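Wanted: people who knit, mend or just wear sweaters, to help me finish a book about ribbing

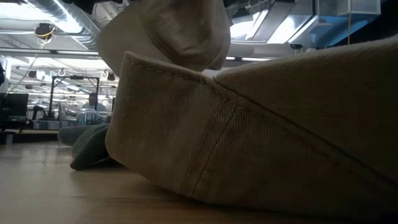 So, hello! I write a small newsletter about clothes and how long they last, and for the past while I've been turning it into a book. The working title is Lencho, which was the name of my grandmother's cat and also the name she gave to any sweater too far gone to wear out of the house. You'd say "put your lencho on, we're doing the garden." I don't think anyone outside my family has ever used the word that way, but I've been using it on the newsletter for so long that readers now write it back to me.

The book has one big chapter missing, and it's the one on ribbing: cuffs, collars, and most of all the band around the bottom. I know what I think about ribbed bands (a lot, ask my sister). What I don't have is enough of what other people think, and I'd rather not write forty pages out of my own dresser. I'm looking for 25 participants to keep a short diary about one knitted garment, talk to me a few times, and let me use what they say.

I live in Plurevham, and some of this happens here in person, but most of it can be done by mail and phone, so please don't rule yourself out if you're far away.

What I'm asking you to do

Pick one ribbed or partly ribbed garment you already own. It can be a sweater, a cardigan, a vest, one of those long tube skirts, whatever. Hand knit or store bought, I don't mind. Wool is great, cotton is great, mystery fiber with the label snipped out is also great. The only thing I'd ask is that you wear it for real. If it lives in tissue paper and comes out for weddings, it's probably not the right one for this.

Then, for eight weeks, you keep a diary. I'll send you a little notebook (paper! I've tried doing this with an online form and people write so much less). Each time you wear or wash the thing, you jot down a few lines. How the band sits when you put it on. Whether it rides up. Whether you tug at it, and when. If you wash it, how you washed it and how you dried it, and I promise there is zero judgment here, I have machine dried things I loved and I would like company.

During those eight weeks we'll have 3 phone calls, one near the start, one in the middle and one after you've finished. They run half an hour or so, longer if we get going. I'm a talker, as you may have guessed. If phone calls are your idea of misery, we can write letters or trade emails and I'll be just as happy.

And at the end, if you're willing, you write me a page on where the garment came from and what you think will happen to it. That page is my favorite part of the whole thing. I did a tiny trial run with readers last winter and one person sent me a page about a cardigan she'd bought to wear at a job she then hated for years, and still wears every night to watch TV. I read it standing up in the kitchen with my coat on.

Who I'm looking for

Anyone 18 or over, really. You don't need to know how to knit. I'd like a good chunk of the group to be people who've never held a needle, because knitters (I am one, I can say this) tend to notice the stitches and forget to mention that the sleeves itch.

That said, there are a few kinds of people I'm short on and would love to hear from:

People who work outdoors or in cold buildings and wear knitwear as part of the job.

People who wear things that were handed down, especially if the thing got altered along the way to fit somebody new.

Men. I have so few men. Please, men, write to me about your sweaters.

People who've repaired a band or a cuff, well or badly. I'm very interested in badly. My own first try at putting a new cuff on a sleeve came out so tight I had to roll it over my hand like a rubber glove, and I wore it anyway for a whole spring.

Anyone who used to work in a knitwear mill, or sewed knits for a living at home. I grew up near the old Runska mill, and the women on our street could tell you which machine a band had come off just by stretching it between two fingers. I never thought to ask them how. If you have even a bit of that kind of knowledge, I'd like to talk to you for much longer than half an hour, and we can work out a separate arrangement.

Why ribbing, of all things

People do ask! The short version is that it's the hardest working part of the garment and the first part to give up. A rib is just knit stitches and purl stitches taking turns, and because the columns pull in against each other, the fabric squeezes up like an accordion and springs back when you let go. Until one day it doesn't spring back, and you've got a bell shape at your hips. Everyone has a theory about what causes that. Heat, hangers, cheap yarn, pockets, hands in pockets, kids pulling on you. My mother blamed sitting down.

I don't expect to settle it. I'm not running a lab, and the chapter won't be full of charts. I want to put people's theories next to their diaries and see where they match up and where they don't. There's also a lot to say about how bands got wider and narrower over the years, and folded ones versus single ones, and whether it makes sense to knit a band separately and sew it on – I have been in a real argument over that last one, at a potluck, with raised voices.

What you get

There's a bit of money in it. I got a grant from the Tadden Fund, a local arts pot of 2,000 dollars, and every cent of it goes to participants and postage. Split up, it works out to a modest thank-you each, paid by check when your notebook comes back to me. It won't change your life. It might buy you some decent yarn or a nice dinner.

You'll also get a copy of the book when it's printed, your name in the back if you want it there, and an invitation to the mending afternoon I'm holding here in Plurevham in June. Bring your garment, bring anything else with a hole in it, there'll be soup. If you can't travel, I'm happy to look at photos and tell you what I'd try. I'm no expert repairer, but I've made most of the mistakes by now and can at least point at them.

The notebook is yours to have back once I've copied out what I need. Some people in the trial run wanted theirs returned and some told me to keep it, and either is fine by me.

The small print, in my own words

I'll use first names only in the text, or a made-up name if you'd like one. Before anything goes into the book, I'll send you the passages you're in, and you can change or pull anything you don't like. You can quit at any point. If you quit partway, just mail me what you've written and I'll still send you a share of the money.

Please don't mail me the garment itself! I know it's tempting. I have a small apartment and a moth problem I've only just gotten on top of.

If something goes wrong with your sweater during the eight weeks (a snag, a shrink, a dog), keep going with the diary. I mean it. Those are good entries.

How to apply

Send me a note through the contact form on the newsletter page, with "Ribbing" at the top so I spot it. Tell me:

What the garment is and how long you've had it, as best you remember.

How often you wear it, and where.

One thing that's wrong with it.

Whether you'd want calls, letters or email.

A few sentences is plenty. Please don't polish it – I'm not picking people on their writing, and a crooked note typed on a phone at the bus stop tells me just as much. If you want to attach a picture, go ahead, but you don't have to.

I answer everyone, though I'm slow, and evenings after 8 are when I get to my mail. I'd like to have the group settled and the notebooks in the post well before June, so sooner is better. If there are more of you than I have room for, I'll keep a waiting list, and I may ask if I can quote your note anyway, with your okay.

And if this isn't for you but you know someone who's been wearing the same awful, stretched-out, beloved thing every winter, please pass it on to them. Tell them I said hi, and to leave it unwashed until the notebook gets there.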